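Section 5. Recording a demonstration by remote control

5.1 General

This section applies to the Kesero two-arm plate-handling station and to its simulated counterpart. Operators shall complete all practice demonstrations in simulation before requesting time on the physical station at Wondthorpe. Access to the simulator is granted by Sumathi Kurup.

Each demonstration is recorded as one continuous attempt at one task. The operator guides the arms with the pair of hand controllers, and the station stores the joint positions, the gripper commands and the camera views together.

5.2 Before recording

1. Log in under your own operator number. Shared log-ins are not permitted.
2. Load the plate transfer layout and wait until all camera views have appeared.
3. Check that the white well plates are seated in their holders and that both arms respond to the controllers.
4. Select the view or views from which you intend to work. The wrist view may be used to judge the opening of the gripper, but it does not always show the labware.

Camera views in the simulated plate transfer layout

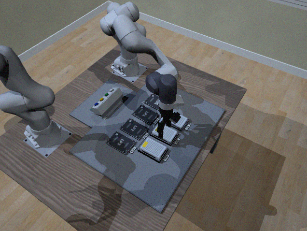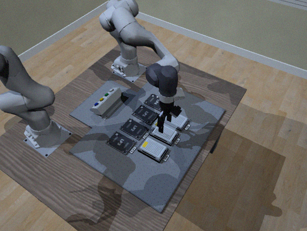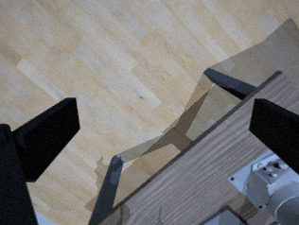
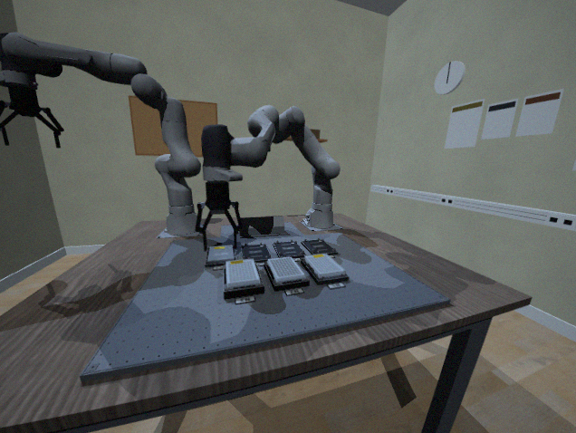
5.3 Recording

1. Hold both controllers still and press Start. The counter will begin at zero.
2. Bring the working arm over the plate named in the task sheet. Approach from directly above wherever the layout allows.
3. Lower the gripper slowly with the fingers open. Close it only when the fingers are level with the sides of the plate.
4. Lift the plate clear of its holder before moving sideways.
5. Lower the plate into the position named in the task sheet, open the fingers fully and raise the arm.
6. Press Stop. Enter the result as Complete, Partial or Failed.

Note: A failed attempt shall be kept and marked as such. It must not be deleted by the operator.

Note: Recording stops automatically after 796 steps. An attempt that reaches this limit is to be entered as Partial.

CAUTION: Do not release a controller while its arm is engaged. The arm will follow the controller if it falls.

CAUTION: On the physical station, keep hands outside the marked area until both arms have been disengaged. The emergency stop must remain within reach of a second person throughout.

5.4 Pausing and resuming

A recording cannot be paused. If you are interrupted, press Stop, enter the result and begin a new attempt from the loaded layout.

5.5 Number of demonstrations

An operator shall submit 200 accepted demonstrations for each task. Demonstrations are reviewed by Iestyn Rees or Glenys James, and comments are returned through the Alluvham record system. Operators whose work is returned twice for the same fault should repeat the exercises in Section 4.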